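Home | Talks | Notes | Resources | Contact
Print this page | E-mail this page

Filed under: Records management, Retention, Talks and slides

Keeping less paper: retention schedules in a mid-sized office
Speaker notes, June session, Levcombe

Slide 1. Opening

Start on the hour. Handouts are on the side table, one per person. Questions at the end of each part.

Scope: paper records held in offices, before they go to a store or to the shredder. Electronic mail is left out except where it duplicates paper. Legal rules differ between sectors, so check all periods given in this talk against your own.

Slide 2. The Levcombe survey

The survey covered one administrative building over one winter. It found 573 box files in use or kept near desks. Each was logged by title, date range and owning team.

Main finding: 100 of them had no owning team at all. The team named on the spine had merged, moved or closed. The contents were often in good order. The fault lay in the link between the file and a person with authority to destroy it.

Pause on this slide. Most rooms have somebody who wants to argue about the word "owning". For this talk, the owner is the post that signs the disposal form.

Slide 3. What a schedule contains

A schedule is a table. Each row needs a record class, a trigger, a period and an action. Anything else can go in a notes column.

The trigger causes most trouble. "Six years" means nothing until we know what it runs from: the end of the contract, the end of the financial year, the date of last contact. At Levcombe the old schedule gave periods and no triggers, and three teams had read it in three ways.
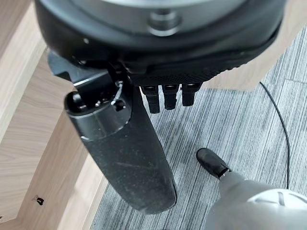 Read out the bad example first: "Correspondence, general, keep as needed." Ask how it would be applied. Then the rewritten row: "Supplier correspondence, from end of contract, six years, destroy."

Slide 4. Number of classes

The first Kikholm draft split records by team, then by form number. It was accurate and staff could not use it. The second draft had 18 classes for the whole office, grouped by what the record is for.

Fewer classes mean that some records are kept longer than they need to be. Kikholm accepted this. The cost of shelf space was lower than the cost of staff time spent choosing between near-identical rows.

Do not go into the Kikholm numbering system unless asked. It takes too long.

Slide 5. Labelling

Put on the label: class code, trigger date, disposal date, owning post. Leave off personal names. Posts last longer than the people in them.

Print the disposal date in full, with month and year. A code such as "D+6" saves space but has to be worked out each time, and new staff get it wrong.

Where a file has no trigger date yet, as with an open contract, write OPEN and review it once a year. Do not guess.

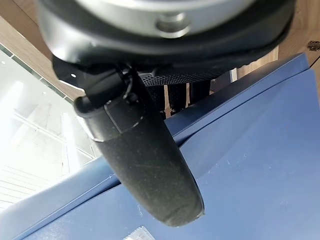 Slide 6. The annual review

Hold it in the same month each year, away from the financial year end. The Frota office tried March and stopped after one attempt.

Order of work:
Print the list of files due.
Send it to each owning post with a return date.
Chase once.
Pass any files still unanswered to the head of department for a decision.
Record the decision, then move or destroy.

The chase step needs a fixed limit. Frota allowed up to 9 weeks in total, which was long enough for leave and short enough for the list to stay accurate. Silence is never taken as consent to destroy.

Slide 7. Holds

A hold stops disposal. Common reasons are a dispute, an audit or a request for information. The hold must name the class and the date range, and it must have a review date. Without one it tends to stay in force for years.

Mark the hold on the register and on the file itself. In the Prolow pilot, holds were entered on the register only, and the review list was printed from an older copy. The mistake was found at the signing stage. The procedure now calls for both – register and file – and the signatory checks the two against each other.

Slide 8. Questions

The one below comes up most often, so take it first if the room is quiet.

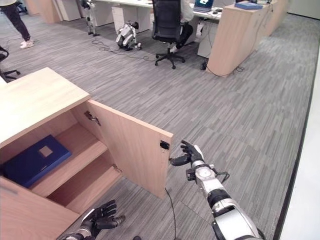 Do we have to keep the paper once it has been scanned?

In most classes the scan can stand as the record, provided that it has been checked for missing pages and the schedule says so. Keep the paper where an original signature or seal is required, and note that on the row.

Slide 9. Close

Leave the blank schedule template on screen. Say that the handout has the same table with the Prolow rows filled in, and that the periods there are local ones and should not be copied.

Collect the feedback forms at the door. The room has to be clear by 4.30 pm.

Print this page | E-mail this page
Previous talk | All talks | Next talk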